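Workshop tips > Working with machines
Posted in February by Everaldo Seixas
27 comments | 117 shares

When the arm came to the Jatel bench, the sorting went to it and the setting-out stayed with us. Empty the tray before a run. Keep spare cable on the far left. 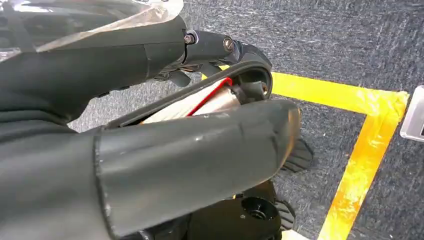
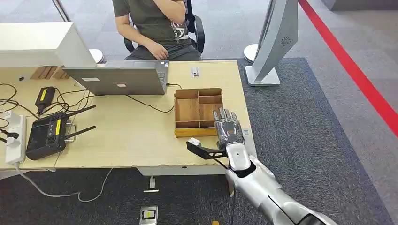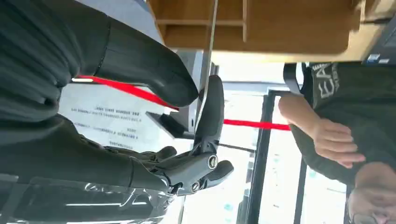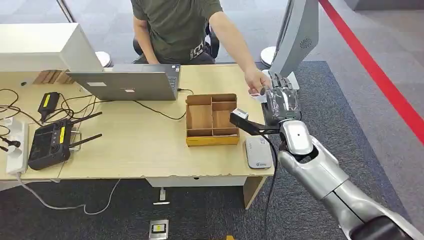
Moen wrote in to say that the job is quieter now but harder on the eyes, and that two people should swap every 200 pieces. I'd go along with that. Agree who stops the arm before you start, and write it on the job sheet. Pass small parts one at a time, with your sleeves rolled up.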